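From: Endang Menon
To: nullo-users
Subject: Re: [nullo-users] Import stops at row 2,468

Kenneth Padilla wrote:
> Since the April update my import of the Pusurby parish register
> stops at row 2,468 with "field count mismatch". The file opens
> fine in a spreadsheet. Is there a row limit?

There is no row limit. The message means the parser found a different number of fields than the header declares. Your header has 23.

The usual cause is an unclosed quote in a notes field. A spreadsheet will swallow the following lines into one cell and say nothing. Nullo stops.

Check the row before the one reported - the counter is advanced before the test is made. Then run:

nullo check --quotes --context 2 register.csv
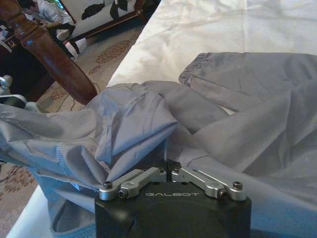 If that comes back clean, look at the line endings. Files exported from Tiongson have mixed endings wherever a note was pasted in, and the April parser no longer repairs them. Setting "endings = any" in the config restores the old behavior.

Please don't raise the timeout above 30. It has no effect on this error.

Endang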